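Evine record player, reviewed by Osian Gittins

I bought the Evine in November to play my dad's old country and folk LPs. It took me two evenings to set up, mostly because the leaflet skips the part about balancing the arm. Voices come through clearly and the bass is fair for the price.

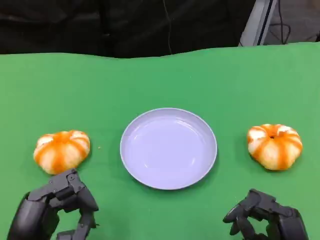 Peeled mandarins and a plate on a green cloth.

The lid is the weak point. It rattles on louder tracks, and Lesia Bondarchuk's live album set it off twice on side 2. The lead is also short at 51 cm. I would still pick it over the Witmont, which ran slightly fast. Spare needles are sold by Pešek.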